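About us

Valtaveck is a small company for home organizing. We help people with the small things which stay on the bed, on the chair and in the pockets, and which never get a place of their own.

We started with one service, the Widus box. It is a simple method: one open cardboard box, 30 minutes, and everything small from one room goes in. Sorting comes later. Until now we have done this in 300 homes, and in September we open a second office, in Trundon. 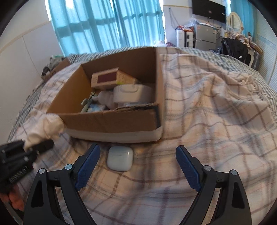
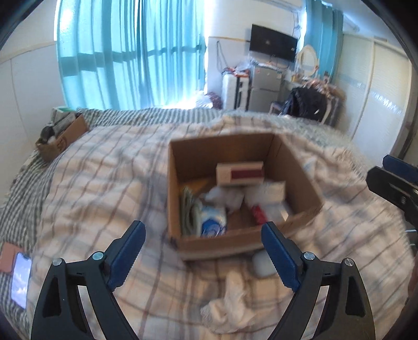
Our customers often ask which box they must buy. We always answer that they should not buy any. A plain brown carton without a lid is good enough, also when the edge is torn a little - you see what is inside, and you can carry it to the next room. We like to begin on the bed, on top of the blanket, where a small white thing such as an earbud case is easy to find again. Small cartons go to the back of the box, and the flat things stand along the side.

One visit costs 70 dollars, or 100 dollars for two rooms. The Kristiansen storage shop gives our customers a lower price on shelves, if shelves are really needed. Please write to us before the visit and tell us which room is the most difficult for you.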